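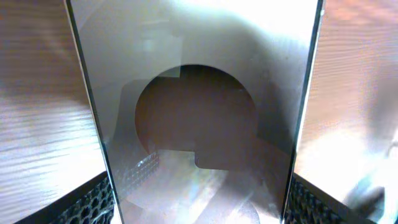
Research Space Safety Self-Inspection, with reviewer comments
Required for second-year release of Salameh research grants
Site: Sekgate Hall, upper floor
Walked: 2014-11-08
Comments by Elias Haddadin

Before you read the items: the fund says a passed checklist shows that public research money is being spent in a safe workplace. I have my doubts. A passed checklist shows that a person with a pen walked through the building. The fund pays for 12 hours of safety work per grant year, and filling in the form eats a good part of that. I did it anyway and tried to write down what I found.

SECTION A. EXITS AND HALLWAYS

A1. Exit doors open from the inside without a key.
Yes.

A2. Exit signs lit.
Yes, both stairwells. The one by the east stairs flickers. The form has no box for flickering.

A3. Hallways clear of stored items.
No. Two old freezers and a pallet of paper towels outside the cold room. Last year's form says "Yes" here, and the freezers have a surplus tag from before last year. Draw your own conclusions.

A4. Floor plan posted and current.
Posted. Still shows the wall that came down when the offices were merged.

SECTION B. EYEWASH AND SHOWERS

B1. Eyewash within reach of every room where corrosives are used.
Yes, if you accept the form's meaning of reach. You have to go through one closed door. I would not want to find the handle with my eyes shut.

B2. Eyewash flushed weekly, log signed.
The log is signed every week, in the same ink, in what looks like the same sitting. Marked "Not verified." Gokeck, the online system we submit through, would not take "Not verified" and asked me to choose Yes or No. I chose No.

B3. Shower tested in the last year.
Tag says yes. I pulled the handle with a bucket under it and got water.

SECTION C. ELECTRICAL

C1. No extension cords used as permanent wiring.
No. Four rooms fail. Everybody knows why: the building was wired for a different kind of work, and the grant will buy equipment but not outlets. Outlets are overhead, overhead is capped, and so the cords stay. If the people who wrote the cap want this item to pass they know what to change.

C2. Panels have three feet of clear space.
Yes, after a cart was moved while I stood there. I expect it has been moved back.

C3. Damaged cords removed from service.
One taped cord found in the prep room, cut up and thrown out. 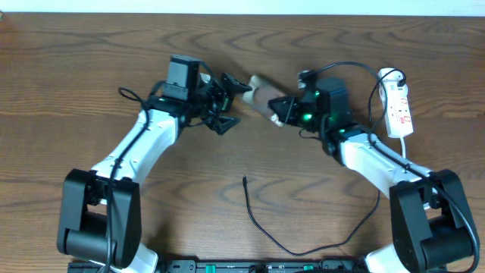

Two robot arms over a wooden tabletop.

SECTION D. CHEMICALS AND WASTE

D1. Inventory matches what is on the shelves.
Partly. The inventory lists 488 containers. I checked one cabinet against it and gave up on the claim that the list is current. Several bottles belong to a project that lost its funding, and no current grant will pay to get rid of them. Old projects end on paper well before they end on the shelf.

D2. Waste labeled and dated.
Labeled, yes. Dated, mostly.

D3. Flammables cabinet closes by itself.
Left door does. Right door needs a shove.

SECTION E. PEOPLE AND TRAINING

E1. All staff have completed the safety course.
Yes on paper. It is a slide show with a quiz you can retake until you pass. The vendor, Jerkov, charges $600 a year for it. I asked them for anything showing that injuries go down where the course is used, and they sent a brochure.

E2. Graduate students know who to call in an emergency.
Asked a few. I got three different phone numbers, one of them disconnected.

E3. Injuries reported.
None reported. I would not read "none reported" as "none." Students on one-year appointments have good reasons to keep a small burn to themselves, and the fund counts reported injuries against renewal. Please look at those two facts side by side.

OVERALL RESULT

Gokeck scored the walk as "Satisfactory." It scores by counting boxes, so a missing floor plan weighs the same as a blocked exit route.

To fix before the next release of funds:
Freezers out of the hallway (facilities, asked again in November)
Eyewash log started over, one signature per flush
Current emergency number on every phone
Right door of flammables cabinet

Not fixable from here: C1, D1. Sent to the fund with a request for a written answer. I sent the same request last year.

E.H.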